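Floltelo Recording Kit — User Guide
Section 4: Recording two-handed demonstrations

This section describes how a demonstration is recorded with the pair of hand-held grippers. The recordings are used to train the policy which is described in Section 7, so the policy can only be as good as what you record here. Please read the whole section before your first session, also if you have worked with the older Skerkus grippers. The order of the steps is different now.

You need: the left and right gripper with their marker cubes mounted, the head camera, the recording computer with Escobar running, and a second person. The second person is called the observer in this guide.

4.1 Before you start

1. Switch on the recording computer and wait until Escobar shows all camera streams in the left column. If a stream stays grey, unplug that gripper at the hub, wait a moment and plug it in again.

2. Wipe the faces of the marker cubes with a dry cloth. Do not use alcohol. It makes the print shiny and the detector loses the corners.

3. Lead the cable of each gripper away from the working area and down over the side of the table. A cable that lies across the table top will be pulled into the task sooner or later.

4. Open and close each gripper fully, slowly, one after the other. Escobar reads the end positions from this movement. If you forget it, the opening width will be wrong in the whole session and it can not be repaired afterwards.

CAUTION: Keep your fingertips outside the jaws during step 4. The return spring is stronger than it looks.

4.2 Checking the view from the gripper

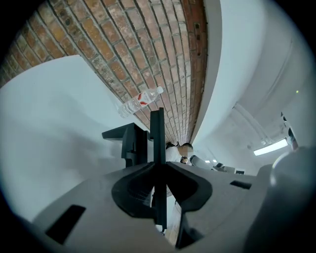

Tracking between the marker detections depends on what the gripper camera can see of the room, and a room with plain walls gives it very little. Before recording, lift each gripper, tilt it slowly in all directions and look at the point overlay on the screen. Brickwork is good for this. When the rows of bricks and their pale mortar lines are visible past the finger, as they are here, there are corners to follow in a large part of the view. A white ceiling is poor, and a fluorescent lamp in it can make the exposure jump when it comes into view. You can not avoid these completely, but you can avoid staying on them.

5. Hold the gripper with the camera towards the most textured wall and press Check view. The bar must become green and stay green while you tilt.

6. Turn slowly until the ceiling fills half of the view. The bar may become yellow. If it becomes red, reduce the exposure by one step and repeat from step 5.

7. Look at the finger in the middle of the view. It must stand upright in the notch of the body. If it leans, the finger is not pushed fully into its seat. Take it out, clean the seat and put it back.

Note: Faces that come into the gripper view are pixelated by Escobar at export, not at recording. The raw files are therefore treated as personal data and stay on the recording computer until export has finished.

4.3 Sitting position and the head camera

The demonstrator sits at the table, close enough that both grippers reach the far third without leaning. Leaning is the most common fault in our old data. The head goes down, the head camera comes very near to the objects, and both cubes go out of the picture at the same moment.

8. Put on the head camera and tighten the strap. Look at the middle of the table and ask the observer to confirm that the whole top is visible on the screen. The lens bends straight lines strongly. This is normal and is corrected later with the calibration file.

9. Bring both grippers forward over the table. At least one face of each cube must be readable from the head camera. Turn the wrists until Escobar shows both cube numbers.

10. The observer takes a place beside the wall, away from the arms of the demonstrator, and stays there during the take.

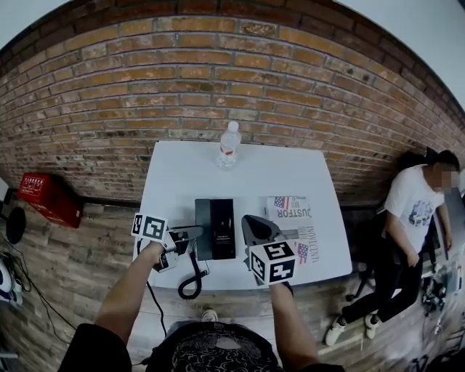

Section 4 last changed: September (T. Koster)

4.4 Arranging the objects

Objects of different kinds are wanted on the same table, because the policy must learn which one to leave alone. The arrangement with the dark telephone-like device near the centre, the folded newspaper or magazine to its right and the water bottle standing at the far end is a useful one for this reason. The newspaper or magazine has large printed headlines, the bottle is clear and difficult to segment, and the coiled cord hanging over the front edge of the table can catch on a gripper or a sleeve.

11. Place the object of the task between the two grippers. Place the other objects where you like, but change their places after each take.

12. If an object has a cord, decide before the take if the cord belongs to the task. Write this in the Task field. Do not decide it during the movement.

13. Press Record, say the name of the task aloud, do the task at a calm speed, and bring both grippers back to the starting position. Press Stop.

CAUTION: Do not put down a gripper on its cube. The faces are glued and a cube that has shifted a little gives wrong poses without any error message.

4.5 How many takes

Record 40 takes for each task and arrangement, then stop and let the other person sit down. In the comparison which Baltasar Echevarría made at Idmont, a policy trained on 728 takes by 2 demonstrators did better on moved objects than one trained on a larger set by a single demonstrator. Nearly 21 per cent of the takes in the larger set were rejected for lost cubes, and most of these came from the end of long sessions, when the arms are tired.

14. After the last take press Review and look at the pose curves. A short gap in one curve is filled automatically. If both curves have a gap at the same time, mark the take as rejected and write the cause in the Comment field.

15. Start the export and leave the computer on. Go to Section 5 when the status line shows Export complete.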